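Ramance Notes > Automation > Good practice

Working rules for a two-arm bench

15 November 2020 – 6 min read

I have been asked twice now for the rules we use on the shared bench, and both times I sent a version that was out of date. What follows is the current set, with the reasoning where I still remember it. It covers two small arms working over one table, with a person setting objects out between runs. It does not cover mobile bases, anything behind a full guard, or anything that moves a load you would mind having dropped on your foot.

The usual starting point is ISO 10218 for the robots and their integration, with ISO/TS 15066 for the collaborative part. Read them first. They assume an application, however, and a research bench changes its application several times a day. A risk assessment written for one gripper and one object is not valid for the next gripper and the next object. Our rules are an attempt to keep the assessment true between revisions, and they are stricter than they would need to be on a fixed cell.

Speed. The tool centre point is limited to 300 mm/s in any run where a person may reach over the table. The limit is set in the safety configuration, under a password, and never in the program. A limit in the program is a preference. It will be edited by someone in a hurry, and the edit will not be noticed until the file is copied to another machine.

Stops. There are 3 emergency stop buttons: one on each pendant and one fixed to the table. Any of them stops both arms. This sounds obvious, but the cell arrived from Grewal with each arm wired as its own island, and pressing one button left the other arm working happily through its program. If you inherit a cell, press every button with both arms moving slowly and write down what stopped. Do it again after any change to the wiring.

Start of session. The person running the session reads the checklist aloud and the second person answers. It has 21 lines. I have tried to shorten it and failed, mainly because Yulan Long can produce an incident report for each line I want to remove. The lines most often skipped in practice are the payload setting and the tool offset, and these are the two that make the force limits meaningless if they are wrong. An arm told that it is carrying nothing will read the weight of its gripper as contact, or worse, will allow for contact that is real. 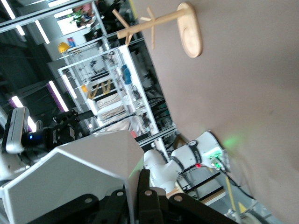 Objects. Anything placed on the table is entered in the object list with its mass, its largest dimension and a note on how it fails. 'How it fails' is the column people leave blank. A ceramic cup breaks into edges. A thin peg snaps and may be thrown. Foam does nothing much. Where the failure is sharp or fast, eye protection is worn by everyone inside the floor marking, including visitors who are only looking.

Grip force is set per object, starting at the lowest value the gripper will accept and raised until the grasp holds. Starting in the middle of the range saves a few minutes and teaches you nothing about the margin. The value goes in the list next to the mass.

Shared volume. Two arms can reach the same space, so one of them must own it at any given time. We use a simple token held by the supervising process – an arm without the token may not plan a path through the shared volume, and an arm with it must release it before going home. I prefer this to live collision checking between arms for bench work. Collision checking depends on both models being right, and the models are wrong on the day somebody fits a longer fingertip. We do run the checker as well, with a clearance of 30 mm, but it is treated as a second line.

Cables. Every cable on a moving link is checked at the extremes of each wrist joint before a new program runs at full session speed. Slack is left at the joint and taken up on the forearm. Cable ties are not pulled tight over connectors. The Tradine clips are adequate for this, although they want replacing if they have been opened more than a handful of times.

Records. Each protective stop is logged with the time, the arm, the joint that reported it and what the operator believes happened. The last field may say 'unknown'. It may not be left empty, and it may not say 'random'. When we went back over the April log, most of the entries marked random shared a joint and a pose, and the fault was a payload value left over from a previous gripper.

Changes. Any change to the safety configuration is signed by the person making it and one other, and the checksum shown on the pendant is copied into the book. At the start of each session the checksum is compared with the book. If they differ, the session does not begin until the difference is explained. We lost most of a morning to this once, over a change that proved harmless, and I would accept the same loss again.

Two points are still unsettled. The first is whether the speed limit should drop further when both arms hold objects at once. Briment's guidance note says yes, without giving a figure. The second is hand-guiding, where I am not satisfied with our present rule (one hand on the enabling device, the other arm parked) as it makes some bimanual poses impossible to teach. Suggestions on either are welcome, preferably with measurements attached.

Shares: 21
3 comments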